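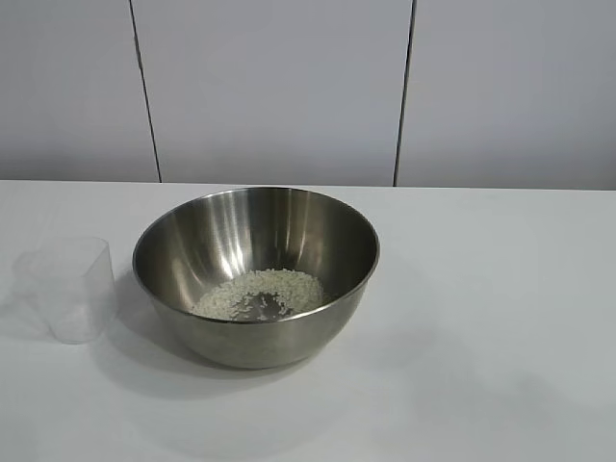
Foundations of Home Cookery, Session 4: Rice, measured and washed

Bring these notes back next time, because we'll be cooking from them and I've only printed enough for one each. If you missed April's session on stocks you'll be fine tonight. The two don't overlap much, except for the bit on the absorption method, where you can swap the water for stock and feel quite pleased with yourself.

Right, rice. I grew up in a house where rice came out of the pot in one piece and was served in slices, so I have a lot of sympathy for anyone who says they can't cook it. Most of the trouble starts before the stove goes on. People guess the rice, guess the water, skip the wash and then blame the saucepan.

Measuring

Pick one cup and use it for both the rice and the water. I don't mind if it's a proper metric cup, a plastic jug with the numbers worn off or your favourite mug. An Australian metric cup is 250 mL and an American one is a bit smaller, which catches people out when they follow a recipe off the internet, but if the same cup does both jobs the ratio looks after itself.

Measure the rice dry and level. Give the cup a little shake so the grains settle, then run a finger across the top. A heaped cup can hold a fair bit more than you think, and then you're short of water and you get those chalky middles.

For a side dish I allow half a cup of dry rice for a hungry adult and a third for everyone else. It looks mean in the bottom of a big bowl, I know! Leave it alone. It'll come up to nearly three times the volume, and the number of times I've panicked and tipped in another handful (and then eaten fried rice until the end of the week) is embarrassing.

Washing

Use a bowl with much more room than the rice needs. I like stainless steel for this: it's light, it doesn't mind being knocked against the tap, and a rounded bottom means the grains slide back to the middle when you tilt it. A saucepan will do if you're short on washing up space.

Cover the rice with plenty of cold water. Swirl with your fingers spread, like you're stirring a bath for a toddler. Don't scrub, you'll snap the long grains. The water goes cloudy straight away, and that's loose starch. Tip it off slowly over your other hand and go again. I do this 4 times for jasmine and 5 for basmati. You're after water you can see the grains through, and it will never be as clear as tap water so please don't stand there all night.

Drain it well in a fine sieve. Five minutes sitting over the bowl is good. Any water left clinging to the rice is extra water you haven't measured.

When not to wash: risotto and rice pudding. You want the starch there, it's what makes them creamy. Also skip it if the packet says the rice is enriched, as you'd be rinsing the added vitamins down the sink.

Soaking

Optional for jasmine, worth it for basmati. Twenty to thirty minutes in cold water, then drain. Cut the cooking water back a little if you've soaked.

Absorption method (what we're doing tonight)

1 cup long grain white rice, washed and drained
1 1/2 cups cold water
good pinch of salt

Everything into a heavy saucepan with a lid that fits. Bring it to the boil, lid off, and stir once so nothing sticks. Lid on, heat as low as it goes, 12 minutes. Heat off, leave it another 10 with the lid still on. Then fluff with a fork.

No peeking. I mean it. I can hear a lid from the other side of the kitchen.

If it's too wet at the end, put the lid back on with a folded tea towel under it (corners tucked up well away from the burner, heat off) and wait a few minutes more. If it's too firm, sprinkle over a couple of tablespoons of hot water and give it five minutes on low.

Leftovers

Please be fussy about this one. Cooked rice shouldn't sit out on the bench. Spread it on a tray so it cools quickly, get it into the fridge within the hour, eat it within a day and reheat it until it's steaming right through. Once only.

For next session, 16th May

Cook one pot at home using your own cup and write down what you used: type of rice, rice to water, how many rinses, how it came out. Bring the flops too, they're much more useful to talk about. And bring a container with a lid, we're making pilaf and there'll be plenty.

Jundano Community Kitchen | Course handouts may be copied for home use | Contact the front desk | Back to top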